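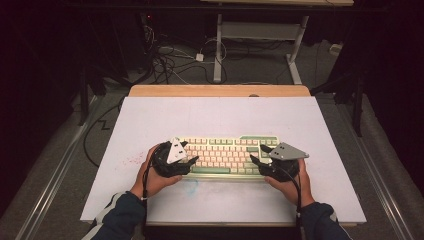 Does wiping the keycaps do anything if the crumbs are all underneath? A reader sent in that question after the last page went up, along with a complaint that her space bar had started to stick. Wiping does very little for crumbs. It removes skin oil from the tops of the keys, and the rest of the job has to be done with the board turned over or with the caps off.

Most of the notes on this page were written up after the open day at the Kitero workshop in Praveck, on a Monday in January. The demonstration benches were set up for two-handed work with hand-held grippers, and the tasks were ordinary ones: lifting, turning and placing things that sit on a desk. Watching a task done with two narrow fingers on each side is a good way to learn which household habits depend on having ten. Several of the tips below come from that.

## Before the work starts

Clear the surface first. A plain white board laid over the table makes small parts visible, and it can be lifted at both ends and tipped into a bin when the job is finished. A sheet of melamine shelving does the same job at home. Sand the cut edges.

Unplug the keyboard. For a wireless one, switch it off and take out the batteries. Photograph the layout before any cap comes off, including the number pad and the modifier keys. Non-standard layouts cannot be rebuilt from memory, and a photo of a similar model on a sales page may differ in the bottom row.

Materials:

- soft brush, 1 inch or narrower
- wire keycap puller
- cotton swabs
- isopropyl alcohol, 70 percent
- bowl of warm water with a drop of dish soap
- lint-free cloth
- towel for drying

The plastic ring type of puller is often supplied with a new board. It scratches the sides of the caps. The wire type costs little more and doesn't.

## Moving a keyboard without dropping it

This was the most useful part of the open day for anyone who never intends to own a robot. A full-size keyboard is long and flexible for its thickness. Held at one end, it bends and rotates. Held at both ends, it stays level, but only if both sides lift at the same rate. The demonstrators repeated the same advice at each bench: make contact on both sides, stop, then lift.

The same order applies to bare hands.

1. Put one hand at each short end.
2. Close both hands before either one moves.
3. Lift straight up 2 inches and check that the board is level.
4. Then turn or carry it.

Grip on the case and keep off the keys. Pressure on an end key loads the switch sideways. The same method works for baking sheets, drawer fronts and shelf boards, all of which tend to be dropped by the person who started lifting first.

## Cleaning out the crumbs

Turn the board upside down over the white surface and tap the back with a flat palm. Tilt it 15 degrees one way, tap again, then tilt it the other way. Shaking is less effective than tapping and throws crumbs under the neighboring switches.

Brush along the rows from the number pad toward the left edge. Brushing up and down the columns pushes debris into the case lip, where it packs.

Compressed air should be used last, in short bursts, with the can upright. A tilted can sprays liquid propellant, which leaves a residue on the plate and can haze some plastics.

## Taking the caps off

Pull straight up. If a cap resists, rock it front to back by a small amount. Side-to-side rocking spreads the stem.

The space bar and other long keys sit on a stabilizer, either a wire that hooks into the cap or a pair of small sliding stems. Release one end at a time and look before pulling the second end. On older boards with hooked wire, unhook the wire with a flat plastic tool. The reader's sticking space bar is most likely a dry or dirty stabilizer. Wipe the wire clean, apply a very small amount of dielectric grease where it enters the housing, and refit. Do not use cooking oil or spray lubricant. Cooking oil turns gummy and spray lubricant travels into the switches.

Soak the caps in the soapy water for no more than 2 hours. Rinse, shake, and lay them stem side down on the towel. Leave overnight. Water held inside a stem will run into the switch when the cap is pressed home.

Keep alcohol away from printed legends until it has been tested on one seldom-used key. Molded and dye-printed legends tolerate it. Pad-printed legends may come off on the swab.

## Bench cables

Cables were discussed at length during the question period, chiefly by visitors who had home workshops. Hand-held tools with a cord were a particular subject. A cord that leaves the bottom of the grip and follows the forearm pulls less on the wrist than one that drops straight off the bench. This holds for soldering irons, rotary tools and glue guns as well.

To do the same at home, run the cord back along the forearm and hold it with a loose hook-and-loop strap below the elbow. Leave enough slack for full reach. Tight straps transfer every movement to the plug.

On the floor:

- Route cords along a wall or table leg wherever one is available.
- Keep power strips off carpet if they can be fixed to a table frame. Carpet fibers and dust collect in unused outlets.
- Label both ends of each cord. Masking tape and a pen are adequate.
- Do not coil the spare length of a cord that feeds a heater or other heavy load.

## Marking and repeat positions

The flat marker plates used on the hand-held grippers carry small dots so that a camera can follow them. They need to stay clean and must not shift on the tool. A low-cost version of the same principle is useful in a workshop. Put two dots of paint on any jig that must return to the same place, one on the jig and one on the bench, and line them up each time. Two pairs are better than one, as a single pair allows rotation.

Paint dots wear. Renew them before they become hard to see, and scrape off the old dot first so the two do not overlap.

## Storing hand tools with narrow jaws

Kitchen tongs, reachers and pick-up tools follow the same rules as larger grippers. Store them with the jaws unloaded. A spring held closed in a drawer for months loses force, and rubber tips pressed together take a set.

Wash rubber tips with soap and water every 5 uses if they handle anything greasy. Alcohol dries some rubbers and should be kept for metal jaws.

## Questions from the same visit

**Can a keyboard go in the dishwasher?** Loose caps may survive in a mesh bag on the top rack without heated drying. The board itself should stay out.

**Which order should the caps go back in?** Long keys first, then the outer edges, then the rows. Long keys need room on both sides for alignment.

**Is a yellowed case dirty?** Usually no. Clean it with dish soap on a damp cloth. If the color is even and does not change after that, it is either the original color of the plastic or aging, and scrubbing will only dull the surface.

**Where can the bench sheet be found?** Kitero gave it out on paper as sheet 898. It covers two-handed lifting and cord routing on one side, with a blank layout grid for recording key positions on the other.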